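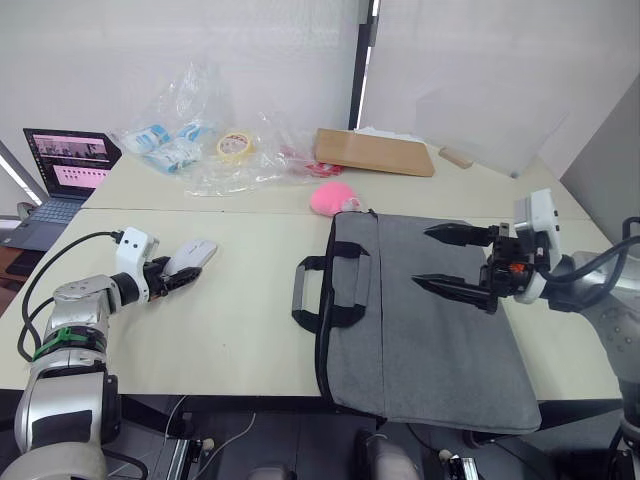

A white computer mouse between two robot arms.

Eight signatures short on a nominating petition, is there any way back?

Marcelino Quintana
Hello neighbors, and sorry in advance for the length of this. A good friend of mine is running for the open council seat in the Evangelista ward in Grustora, and I offered to handle her nominating petition because I have the time and I like walking. You need 243 valid signatures. We turned in 281, which felt like plenty of cushion, and I went home and slept like a baby.

On Tuesday the clerk's office called to say that 46 had been struck, so we are sitting at 235. From what I could follow on the phone, some were people registered in another ward (the line runs right down the middle of Skosel Street, and I'm sure I knocked on both sides), some signed twice, and a good number were marked "signature does not match." That last group is the one that bothers me. I know several of those folks personally and watched them sign on a clipboard, standing up, in the wind. Of course it doesn't look like their registration card from 20 years back!

Is there a way to ask for a second look, or do we just collect more? I don't want to make an enemy of the clerk, who was very kind on the phone. Thank you to anyone who has been through this.

Serena Grasso
Oh, Marcelino, I feel for you. I went through something close to this when I was helping with a school board petition, and we did get ours back, so please don't let her give up yet.

First thing, go in person and ask for the line-by-line report. It should show the page, the line and the reason for each one they struck. Then sort them into piles. Wrong ward is wrong ward, so let those go. Duplicates usually still count once, but check that they didn't cross out both copies – that happened to us on two names. The mismatches are where you have a real chance. In our county the voter could sign a short statement saying yes, that's my signature, and the clerk had to put it back on the count. I don't know whether Grustora does it the same way, so ask what form they use and what the deadline is. Ask for the deadline in writing, too. Ours was only a few business days and it included the day of the phone call.

If the filing window is still open, collect more names while you wait. There are about 3,725 registered voters in that ward, and the clerk can sell or give you the list, so you can check each address at the door before anyone picks up the pen. It goes slower but you won't lose a whole page to the wrong side of Skosel Street.

And be nice to the clerk, but you already are.

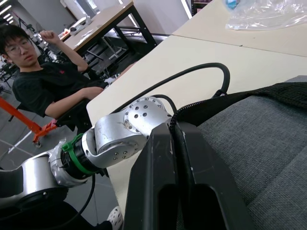
At the table, in a black T-shirt and glasses.

fatus
you can't add names after the deadline, period. my cousin tried. always turn in double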